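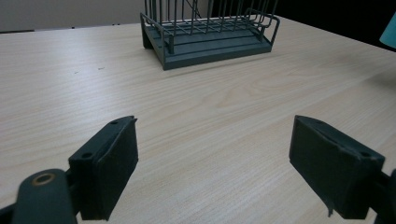 How to set up a dish rack on a table when your kitchen has no bench space

I live in a small flat in Nirkurard and the kitchen bench is as wide as one chopping board. For a long time I dried my cups on a towel on the floor beside the sink, and I was always stepping on the handles. Then I moved the rack to the table in the living area. It works well for me, so I will write down how I do it. Maybe it helps other people with a small kitchen.

What you need

A wire rack or wire basket with an open top. Mine is a low one in dark grey.
A table that you can spare at one end.
A thin tray or a folded tea towel.
Two cloths, one for the table and one for the cups.
A little dish soap.

Step 1. Clear the table and wipe it

Take everything off and wipe the whole top with a damp cloth and one drop of soap. If your table has a wood grain, wipe along the lines and then go over it again with the dry cloth. Crumbs like to stay near the edges, so lift the cloth at the edge and catch them in your hand. My floor is carpet and I learned this the slow way.

Step 2. Choose the place for the rack

I put it at the far edge, on the side away from where I sit. In this way the near part stays free for eating and for my laptop. Leave a hand's width between the rack and the edge, so that a sleeve does not pull it down.

If your table has a cable hole, keep the rack to one side of it. Water can run down the hole, and if you have a power board under the table this is dangerous. I moved my power board to the wall for the same reason.

Step 3. Put something under it

A rack made for a kitchen bench often expects a sink beside it. A table has no sink. Put the tray or the folded tea towel under the rack before you load it. Some baskets have a solid base, and this holds a few drops, but you must empty it or it will smell after some days. I change the towel every morning.

I first bought a rubber mat from Trarkska, but it left a pale mark on the table and I gave it to my sister. A cotton towel leaves nothing if you do not forget it there.

Step 4. Shake the cups before you carry them

Do this over the sink. Three good shakes for each cup, upside down. Then dry the bottom with the cloth. The walk from my sink to the table is short, but the carpet does not forgive.

Step 5. Load from one side

Start with the cups and put them at the right end if you are right-handed, at the left end if you are left-handed. Your hand then does not have to cross over the plates. Plates go in after, standing up, with the big ones at the back.

There is a question which way a cup should stand. For a cup that is already dried with the cloth I put it upright, like the teal-blue one with the silver rim. For a wet cup I put it upside down, a little tilted against the bars, so the air can go in. A metal cup with a shiny rim shows every water spot, so dry the rim first with the soft cloth – paper towel can leave small scratches.

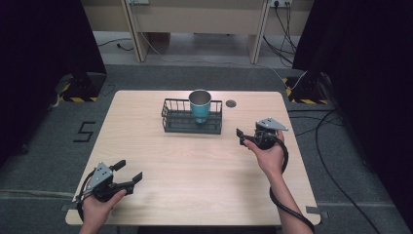

Yi-chun Au wrote to me that she never puts a cup upright in the rack, even a dry one, as dust falls inside when the window is open. She keeps all of them upside down on a cotton cloth and rinses the cloth at night. I think she is right if you live near a road. My window looks to a courtyard and I do not have this trouble.

Step 6. Put the things away the same day

A rack on a table becomes a cupboard very fast. I empty it before dinner. If something is still damp, I finish it with the cloth and do not wait for the air.

Step 7. Clean the rack

Once a week I wash the wires in the sink with warm water and an old toothbrush. Look at the places where the upright bars meet the rails, there the white scale collects. A spoon of vinegar in the water is enough. Dry it well before it goes back to the table, especially the feet and the base.

If the coating is chipped, the wire can rust and make brown dots on the towel. I painted over one chip in July and it still holds.

A small note about the size

Measure the free end of your table before you go to the shop. I measured only the length and forgot the height, and my first rack did not fit under the shelf. Colour is your own choice, but on a pale table I find the dark wire easier to see in the evening when I put down a glass.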